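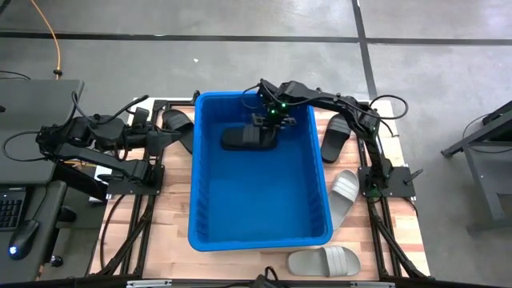

About Sallside

Sallside is a small company in Illey that answers one question for a living: can a machine do this chore yet? Our clients run laundries, shoe rooms, stockrooms and the back halls of hotels. They have seen a video of a robot folding a shirt and would like to know whether to cancel next year's hiring. We usually suggest they keep hiring.

We don't build robots and we don't sell them. We put two arms on a table, give them a job a bored teenager could do with one eye on the television, and write down how it goes. The report that comes out says "yes," "no," or "yes, if you change the job," and the third one is where most of our invoices come from.

How we got here

Gizella Szilágyi started Sallside after 11 years of running shift schedules in commercial laundries. During that time she was shown four machines that would "eliminate sorting." All of them were delivered. Sorting continued, with a large machine next to it that people hung their coats on.

She still keeps the brochures. New hires are asked to read them in their first week, with a pencil, and to mark every sentence that doesn't say who loads the thing.

There are six of us now. Two came from warehouse work, one used to repair vending machines, and the rest have engineering degrees that they bring up less often than you'd expect.

What we test

Mostly tidying. It sounds like the easy end of the business, and it's where the money goes. Nobody budgets for the minutes spent putting things back where they live, and a hotel pool or a gym loses a good part of every evening to them. Our longest-running study covers footwear: slide sandals, the kind that get handed out at spas and abandoned near drains. Pick one up, put it in the bin, find the other one, repeat until closing.
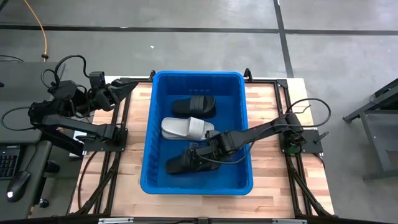 A person does this without noticing. A person also notices when two slides are lying on top of each other, picks up both, and moves on with life. For an arm, a stack is a debate. Is it one thick shoe? Is it a pair? Where does a gripper go on something that is mostly a floppy strap and a flat sole? We have logged 2,000 attempts at questions like these, and we're happy to send you the spreadsheet, though our own relatives have stopped asking for it.

So, can they do it? For a single slide lying flat with its strap up, we'd put that in the "yes" pile, with supervision. A slide that has ended up on its side, against a wall, half under something else, is still a job for whoever is on shift. The awkward part is that slides in the wild prefer the second arrangement.

Our software

Drudent is the name of our test log. It began as a joke about drudgery and dentists, and then it got printed on the invoices. It keeps a record of every attempt, who was watching, and what had to be put back by hand. That last column is the one we tell clients to read first. Any system that works well as long as someone stands beside it is a system with a staff of one, and that person will want lunch.
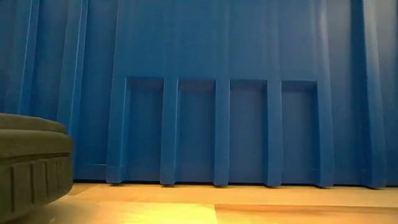
Seeing is the other half of the trouble, and it gets less attention than hands do. People assume that a machine with a camera knows what it's looking at. You and I bring years of kitchens and closets to every glance. Fill most of a view with blue ribs, run a strip of pale wood along the bottom, let something padded and olive green poke into the lower left corner, and a person starts guessing right away. Software starts guessing too, with a great deal more confidence, and somebody has to check. On our jobs that somebody is usually whoever made the mistake of sitting down nearest the keyboard.

Who we work with

Lacroix, a family linen service, was our first client and is still our most patient. They wanted to know whether an arm could sort bath mats from hand towels. We told them no, charged them for it, and they came back in November with a question about slippers. We also take on single-day trials for smaller shops. Bring the real items, in their real condition. Clean samples from the supply closet will give you a lovely result and a bad purchase.

We are paid the same whether the answer is yes or no, and the fee is agreed before anything gets switched on.

Visiting

You are welcome to come and watch a test. Mornings are best. Wear closed shoes, please, and keep hold of them. Coffee is made by hand, by Gizella, who has looked into the alternatives.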